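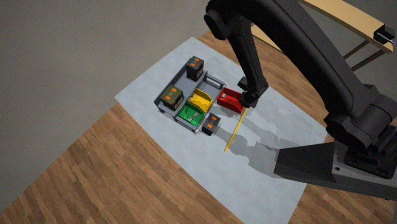 *The sorting cell in simulation, with the arm over the mat and the red bin beside the tray.*

The October 4, 2026 open day at Berkcombe had two halves: a morning of talks, and an afternoon at the monitors. Rostyslav Skoryk ran the second. He maintains the simulated sorting cell for the Namboodiri project and spent most of the session at a keyboard, restarting episodes and answering questions over his shoulder. We spoke after the last group had left.

The cell is simple on paper. There is one arm, a mat on a plank floor, a tray, cases with orange patches, and open bins in strong colors. "Visitors expect a factory," Skoryk said. "I give them a floor and some boxes. If the policy can't deal with boxes, a factory model only hides the problem."

The bins are colored so that a person watching can follow along. The controller gets no color labels. It works from rendered camera views and joint positions, and a run is scored on where the objects are when the clock stops.

Berkcombe showed 118 recorded episodes during the afternoon, taken from a set of 454. Skoryk chose them by random draw and left the failures in. "A reel of good runs is advertising. I would rather be asked why it dropped something."

He was asked that several times. His usual reply concerned contact. An open bin is harder to pick up than a solid block, he explained, as the fingers have to close on a thin wall at a workable angle. A few millimeters of error at the wrist and one finger lands on the rim. The solver then has to resolve a corner contact, and the result depends heavily on the friction setting.

"We tuned friction in January and had to redo it after the finger geometry changed," he said. "The old value was fine for blocks. For walls it was useless." 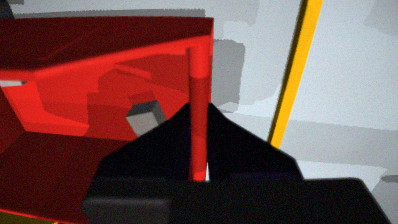 *Close view of the fingers at one end of the red container.*

Purificación Cantero, who wrote the grasp planner, joined us partway through. Her view is that the end of a container is the right place to take hold, provided the load inside is light. "You get a clean edge and the fingers have room on both sides. The cost is torque. The far end wants to sag, and the planner has to allow for it before the lift begins."

The planner proposes 200 candidate grasps per object and discards any that would bring the gripper body into the floor or the tray. Cantero considers the number generous. Skoryk wants it higher - he pointed out that rendering takes far more of the budget than planning does.

They also differ on shadows. Skoryk keeps them on in every episode, including the large one cast by the arm itself. Cantero would train with them off first and add them later. "We tested both orders," she said. "The gap was small, and each of us read it as support."

The next step is a transfer test on hardware at Vornard, using 2 arms of the same type. Skoryk declined to predict a success rate. Asked what he would change before then, he named the cable model, the camera noise and the door to the demonstration room, which sticks.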